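Zestley opens its two-arm packing kit to small food businesses

Zestley has started taking orders for the Stuvley, a bench-top kit with a pair of robot arms meant for the sort of small packing job that usually gets done by whoever is free that afternoon.
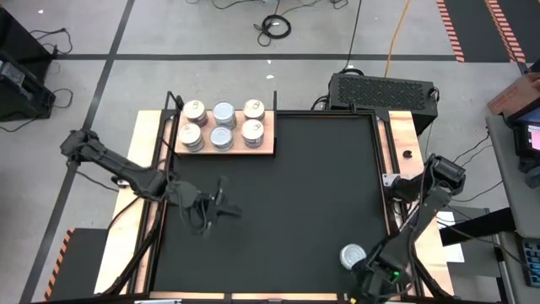
Pornthip Srithong said her first thought was whether it could cope with a short order, because a machine that only earns its keep on a full pallet is no good to a shop that sends out mixed trays all day long. She would also want to try one for a good long while before she gave up any bench space to it.

Fair points, and the company seems to have heard them before. The Stuvley can be rented by the month, with no long contract, and the rental covers delivery, setup and a day of training at your own place — which will be a relief to anyone who has ever been left alone with a crate and a thick manual. Customers who decide to keep the kit get their first 2 months of rent taken off the purchase price.

The job Zestley likes to show people is a plain one: cans into a wooden tray, six to a tray, in two rows of three. It's familiar work to anybody who has put together gift packs or sample sets, and it makes a kindly introduction to the software too, as a new user can follow every step without having to learn much first. Jars and small cartons are supported as well, though glass calls for the softer finger pads, and those are sold separately.

The company rates the kit at up to 900 placements a day in ordinary use. We'd take that as a best case until more customers have lived with it, and a shop that changes its products every hour or so should expect a good deal less. Switching to a new tray layout is done from a screen beside the bench, and Zestley says the training day is enough for most people to manage it on their own.

Prilleck, a packing supplies dealer in Cui, has been handling local trials since June and will look after repairs and spare parts for customers nearby. It is holding an open bench day on 27th November, and visitors are very welcome to bring along a few of their own cans or boxes to try. There's no charge, but the room is on the small side, so do call ahead if you're coming with a group.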